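件名: Re: [naiso-ml] 床際の影目地と不陸の扱い（Helham 一階展示室）

前回の投稿への返信をまとめます。引用は必要な部分だけ残しました。

> Helham の一階展示室で、巾木を付けずに壁の下端を影目地で切る納まりを検討しています。
> 目地の見付は 10 mm、壁仕上げは石膏ボード下地に薄塗りの左官です。
> 既存のモルタル床に 5 mm の不陸があり、目地を水平に通すと床との隙間が場所によって変わります。
> 床に沿わせるか、水平を優先するか、実例があれば教えてください。
> 見切り材は Flultberg の L 形を想定しています。

まず前提の確認から。北壁の長さは内法で 3042 mm、出入口はありません。東壁と西壁には既存の建具枠が残り、枠の下端は現状の床に合わせて切られています。枠は交換しない方針で発注者と合意済みです。したがって、目地を水平に通す場合でも、枠の際では現状床との関係がそのまま見えます。平面図だけ見て「全周水平で問題なし」と書いた前々回の私の回答は、この点を落としていました。訂正します。

床に沿わせる案の難点は、見切り材の直線性にあります。Flultberg の L 形はアルミの押出材で、面内の曲げにはほとんど追従しません。不陸に合わせるには短く切って継ぐことになり、継ぎ目ごとに角度が付きます。左官で埋めても、斜光が当たると折れが出ます。展示室は壁面を上から洗う照明計画なので、壁の下端は最も光が弱い位置ではあるものの、開館中は南の開口から低い光が入ります。冬の午後の条件で確認しないまま「見えない」とは言えません。

水平案の難点は目地の影の幅です。上端を水平に揃え、下は床なりとすると、見付は最も狭い箇所で設計値の半分になります。影目地は寸法が小さいほど変化の割合が目立つため、幅の広い目地よりも不利です。ここで見付を大きくすれば比率は下がりますが、発注者は見付を変えないでほしいと言っています。扉上部の目地と寸法を揃えるという条件が先にあり、こちらは施工済みで動かせません。

> 床を先に直せば済む話ではないですか。セルフレベリング材を全面に流せば、目地は水平でも床なりでも同じことになります。

原則としてはその通りです。ただし、廊下側の床との取り合いが残ります。廊下は工事範囲外で、展示室の敷居部分では既存の高さを維持しなければなりません。全面に流すと敷居の手前で段差を処理する必要が生じ、車椅子の動線に勾配を付けることになります。部分補修に留める場合は、補修材の端部をどこまで薄く伸ばせるかが問題になります。メーカーの仕様書にある最小塗厚を下回る範囲は剥離の原因になるので、私は採用しません。研磨で高い側を落とす方法については、既存モルタルの厚さが未調査です。床暖房の配管はありませんが、電線管が打ち込まれている可能性があり、図面には載っていません。

隣の棟の Bickerstaff 室では、数年前に同種の納まりを施工しています。当時の詳細図を取り寄せたところ、見切り材の裏にパッキンを入れて高さを調整し、目地底に濃灰色の塗装を施す仕様でした。現地で見ると、目地底の塗装が床の際まで回っているため、床との隙間の変化は影に紛れています。ただし清掃用の機械が当たる位置では塗膜が欠け、下地の白が出ています。目地底の色を暗くする場合は、塗装よりも着色した材料を使う方がよさそうです。
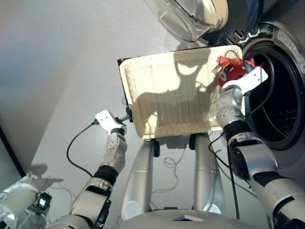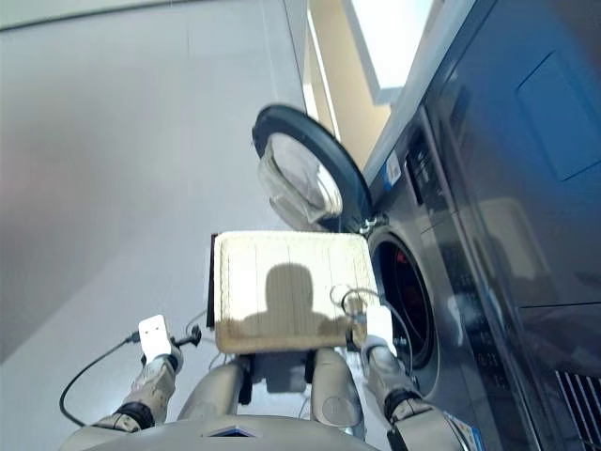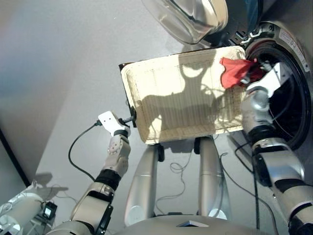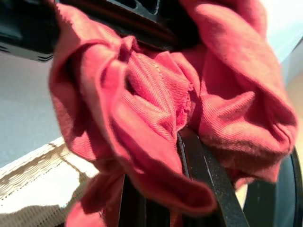 Heriberto Ñahui の意見は、見切り材を水平に固定したうえで床側の隙間を別の部材で吸収すべきだというものでした。目地の上端と下端を一つの部材で決めようとするから調整代がなくなるのであって、目地底に圧縮性のある黒い発泡材を先に入れておけば、床の高低差は発泡材のつぶれ方の違いとして処理できる、という説明です。ボード下端からの吸水も同時に抑えられるので、床の水拭きを行う施設では利点が大きいとのことでした。続けて、以下の引用が付いていました。

> 水平の精度は 2 mm 以内で足ります。それより厳しくしても左官のこての当たりで変わります。
> 問題は長さ方向の局所的な変化で、定規を当てて折れが出なければ人の目はかなり鈍い。
> 隅から隅までの高低差よりも、短い区間での急な変化を先に潰してください。
> 発泡材は独立気泡のものを選び、接着は壁側だけにすること。床側を接着すると、床材の動きで引きちぎられます。

この指摘は妥当だと考えます。測量の結果を見直すと、不陸は北壁の中央付近から西隅に向かって緩やかに下がる形で、急な変化は東の建具枠の際に集中していました。北壁は水平案で処理し、建具枠の際だけを局所的に研磨するのが現実的です。研磨範囲は狭いので、事前に電磁波で電線管の位置を探査しておけば足ります。探査費は当初の見積に入っていません。追加の扱いは監理者に確認中です。

残る論点を書いておきます。

**見切り材の継ぎ目**

Flultberg の定尺は北壁の長さに足りないので、どこかで必ず継ぐことになります。中央で継ぐと左右対称になりますが、展示の中心軸に継ぎ目が来ます。展示計画では北壁の中央に大判の図面を掛ける予定で、鑑賞者の視線はその下端まで下ります。私は西寄りの柱型の陰で継ぐ案を推します。継手には裏当ての金物を入れ、突付けにします。留めに切る必要はありません。入隅は留めとし、現場で合わせてください。工場加工の留めは壁の直角が出ていることが前提で、今回の躯体では合いません。

**左官の端部**

L 形の立上りに塗り止める際、塗厚と立上りの寸法が一致していないと、金物が勝つか左官が勝つかが場所によって入れ替わります。仕様書には「面一」としか書かれていません。面一は施工の指示として不十分です。今回は金物をわずかに沈め、左官の角を面取りする納まりとして図面に描き直しました。角の欠けに対しては弱くなりますが、補修は左官側だけで完結します。金物が出る納まりでは、補修のたびに養生テープの跡が金物に残ります。

**塗装色**

> 見切り材は壁と同色の焼付塗装でよいですか。それともアルマイトのままにしますか。

目地の上端が金属色で光ると、影の線の上にもう一本明るい線ができます。影目地の目的からすれば不要な線です。壁と同色の艶消しとしてください。左官の色は乾燥後に変わるので、色合わせは必ず乾いた見本板で行います。Pratell の左官材を使う場合、見本帳の色と実際の塗り見本に差が出やすいという報告がこのメーリングリストにも過去にありました。January の投稿です。アーカイブの検索では「色差」で出てきます。

**目地の深さ**

深さは見付以上を確保するのが通例ですが、石膏ボード一枚の厚さでは足りません。二重張りの外側だけを上げて、内側を目地底に使う案が出ています。この場合、内側のボードの小口が床に近くなるため、先の発泡材の吸水対策が前提になります。軽鉄下地のランナーが目地底に露出する案も検討しましたが、ビスの頭が光を拾うので見送りました。遮音については、展示室と廊下の間に要求性能の指定がなく、発泡材で隙間を塞げば十分という判断です。ただし西壁の裏は設備室なので、そこだけは内側のボードの下端にシーリングを打ちます。

**原寸試作**

現場の壁で一発勝負にせず、原寸の試作を先に作ります。範囲は入隅を含めた短い区間で、継手も一か所入れます。床には実測した勾配を合板で再現し、見切り材を水平に固定した状態で目地の見え方を確認します。照明は仮設でかまいませんが、南側からの低い光の角度は合わせてください。前の案件で、上からの照明だけで承認を取り、引渡し後に西日で左官の波が出たことがあります。試作の確認項目は別紙にして次の投稿に添付します。

> 試作の承認は誰が出しますか。監理者だけでよいなら工程を短縮できます。

監理者と発注者の両方です。見付の寸法に条件を付けたのは発注者なので、監理者だけの承認では後で戻る可能性があります。工程への影響は、左官の乾燥待ちの期間に承認手続きを重ねれば吸収できます。

清掃の件について補足を求める返信もありました。影目地には埃が溜まるのではないか、という内容です。溜まります。見付 10 mm であれば隙間用のノズルが入りますが、先端の幅を施設側で確認してもらう必要があります。Bickerstaff 室では先端の太いノズルを使っていたため、目地の奥に清掃の届かない部分が残っていました。維持管理の要領書にノズルの寸法を明記するよう、設計側から文案を出します。

図面の改訂版は共有フォルダの「Helham／内部詳細／床際」に置きました。旧版は残してあるので、参照する際は改訂記号を確認してください。入隅の詳細だけ、まだ旧版のままです。

発泡材の銘柄で、圧縮後の戻りについて実測値を持っている方がいれば、測定条件と一緒に投稿してください。カタログ値は手元にあります。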